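Vernach Caps: Stockroom and Display Meeting, January
Minutes as agreed by those present 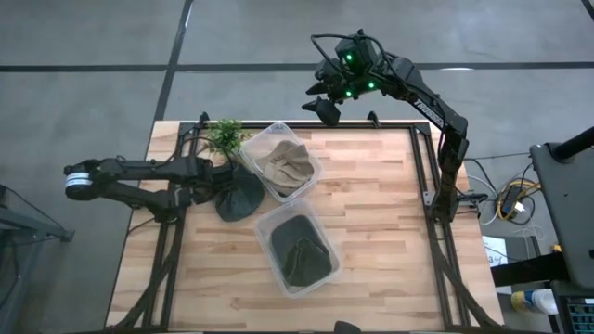
Minutes taken by Zachary Arsenault
Stockroom lead, Vernach Caps

Present: Kerubo Okoth (chair), Zachary Arsenault (minutes), both weekend floor staff, the two new starters.
Apologies: the Lenel Street shop, who were short-handed and will send their comments by email.
Meeting opened at 8:15, before doors.

1. Last meeting

Read and agreed, with one fix: the winter delivery from Mosoti was 370 caps, and the 307 in last month's minutes was my typing. Sorry to everyone who went looking for the difference.

The label printer has been repaired and is back on its shelf. Kerubo asked for a round of applause for the label printer and got one.

2. Sorting by color

This took up most of the morning and it was a great discussion. Since the fall we have been sorting by style first and color second, and the floor staff have never liked it. Customers ask by color. Somebody walks in and says "do you have that in a tan?" and off we go through four different bins.

Kerubo proposed turning it around, color first and style inside the color. She had tried it over two mornings with the light stock and was so pleased with it that she started telling us before the meeting was open. The beige and tan caps went together in one clear bin, with the brims and crowns folded in over each other. What sold me was how easily you pick out the odd shade. There's a browner, taupe sort of cap in with the paler ones, and you spot it right off when everything near it is cream and sand. In the old setup that one would have sat in a mixed bin until spring.

Questions from the floor staff:

Do we split beige and tan? Kerubo says no, we would spend our lives arguing about it. One bin, lights together. Taupe stays with the lights for now, and we look at it again if a lot more comes in.

What about charcoal? Charcoal goes with the darks. One of the new starters asked how you tell charcoal from washed black under the stockroom lights, and the answer is that you take it to the window. We all do it, it's fine.

How full? Leave some space at one end so a hand can get in. When the bins are crammed the caps at the bottom come out with a crease across the crown, and then it's steamer time.

Agreed: color first for everything, starting with lights and darks. The brights (61 caps as of the last count, mostly reds) follow once the first two are settled.

3. Bins

Everybody likes the clear ones! We have been using up the old gray totes for years and it is such a pleasure to see what is inside a bin without lifting it down. The rounded corners are kinder to the brims too.

Some talk about lids. The floor staff want them on the top shelf for dust. Kerubo would like to leave them off during sorting, and nobody minded that. I am to get a price from Lulteck for 70 more bins with lids, and ask whether they do the same bin a size shallower for the beanies.

There was a suggestion to put colored tape on the ends. We left it, as the point of a clear bin is seeing the caps.

4. The butcher-block table

A good long conversation about the table, which all of us are fond of. The light wood with its narrow strips of cream and tan and that slightly pink brown is lovely to work at, and dark caps show up beautifully on it. The pale ones are harder to see if you put them straight down on the wood, so the idea is to keep the lights in their bin until you are ready to fold.

Kerubo reminded us that coffee does not go on the table. I would like it recorded that I was looking at nobody when she said it.

It is due for oil. I will do that one evening after close, with everything moved off, and it needs to be left overnight. The staff who open the next day, please give it a touch with the back of your hand before you put any stock down.

5. The plant

It's doing so well. All that small bright leaf, going every which way, and it has spread toward the bins. Opinions were divided between cutting it back and letting it carry on. One of the weekend staff has offered to take cuttings for the Lenel Street shop and for anyone else who wants one. Put your name on the sheet by the kettle.

Watering stays with whoever closes. Please pour slowly and keep it off the caps.

6. Folding

Kerubo gave a short demonstration with a six-panel cap: back pushed gently into the front, brim left to keep its own curve, then nested into the next one facing the same way. The new starters had it on the second try, much quicker than I did when I came here.

Points to remember: never flatten a curved brim, don't fold the fitted styles at all, and check for tissue inside the crown before you nest them. We found tissue in most of the last carton.

7. Window display

The idea is a run of neutrals from palest to darkest, going cream, beige, tan, taupe, brown, charcoal. I think this is going to look wonderful. We have plenty at both ends and are thin in the middle, so Kerubo will ask Mosoti what they can send in brown, up to 100 caps mixed sizes. If they can't manage that in time we will close the gap with the corduroy ones.

The floor staff want the display low enough for children to see. Agreed at once.

8. Any other business

The stockroom floor is to be swept before the bins come down, as the gray concrete hides lint until it is all over a black cap.

The second steamer is missing its cap. If it is in your apron, please return it.

Thanks were given to both new starters for an excellent first month.

Actions

Zachary: price for bins and lids from Lulteck; oil the table; correct last month's minutes.
Kerubo: brown stock from Mosoti; finish lights and darks; sketch for the window.
Weekend staff: cuttings; brights count again before they are moved.
New starters: tissue check on the two cartons still by the back door.

Closed at 9:20. Next meeting same time, bring your own mug.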